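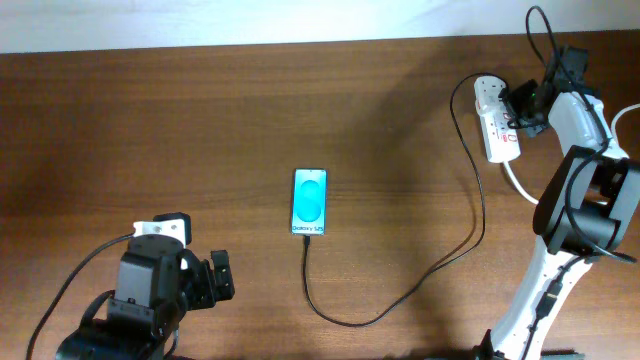 *1 min read*

Anirik has changed how it bills standby electricity in its rented flats in Penton. From the end of August, the 142 flats on shared meters will be charged by half-hourly reading instead of a flat monthly share.

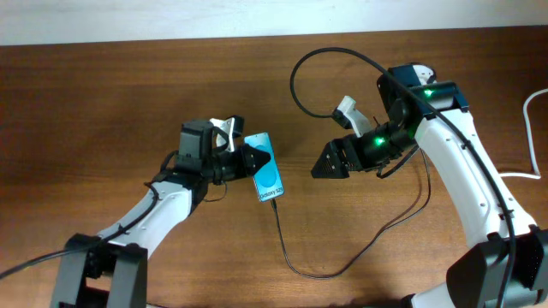
*Photograph: Mamta Sachdeva*

A trial at the Lisidska block covered 107 flats and logged 3,624 kWh of overnight use. Chargers and extension leads left switched on accounted for 1,133 kWh of the total.

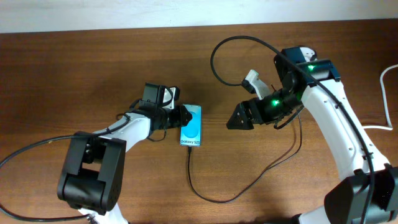

The new readings will appear on bills as a separate line. Tenants who dispute a figure can ask for a meter check, which will be carried out by the contractor Zhong within ten working days. The standing charge is unchanged.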